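Caps by the boxful

The owner of Zelldale, a second-hand shop in Bokow, began with coats and moved to baseball caps two years ago. The stockroom count stood at 2,417 in April. "Coats need rails," she says. "Caps need a table and a box with a lid."
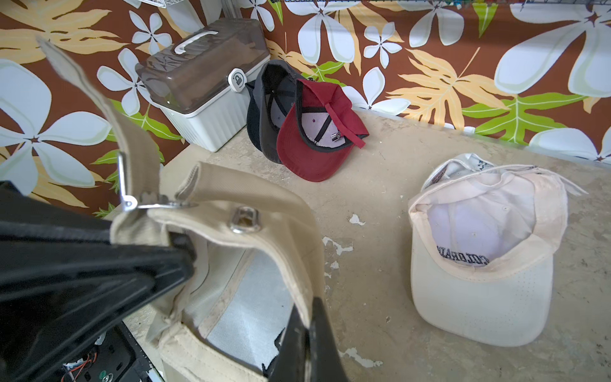 Sorting starts with the inside. She checks the lining and the sweatband before she thinks about the colour or the badge. A tan band that has gone dark along the seams can often be cleaned – a cracked brim can't be fixed. Metal buckles last longer than plastic ones, she finds.

She charges more for a cap that has kept its shape.
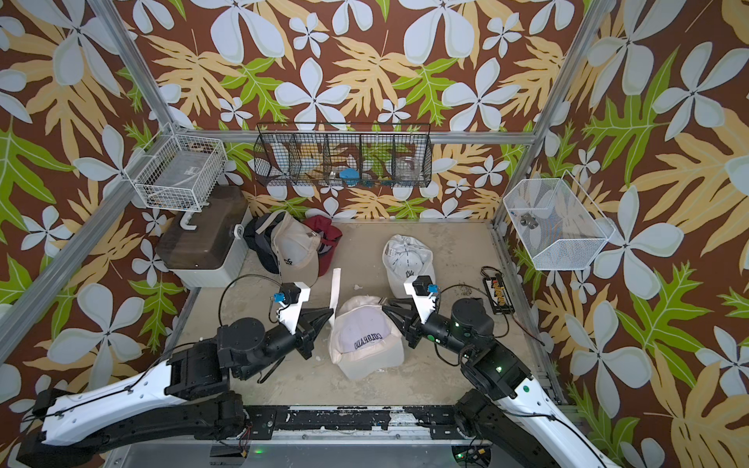 Place names sell best, whether or not the buyer has been there. "People like a word on the front," she says. Last year she sold 1,606 caps, 64 of them to one customer.

She stores them on their sides or upside down, never under anything heavy.
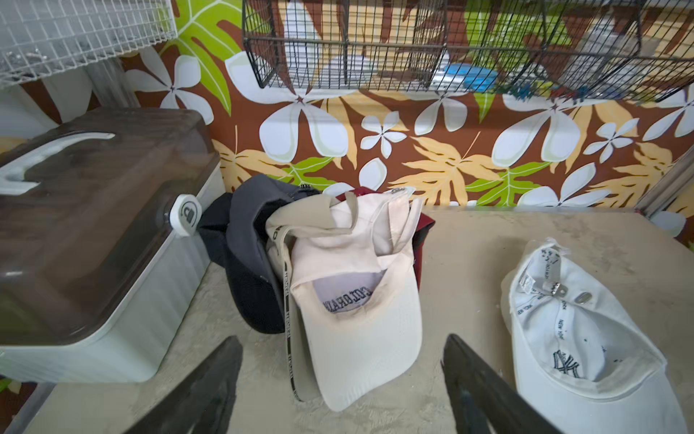
Caps and a lidded storage box at Zelldale.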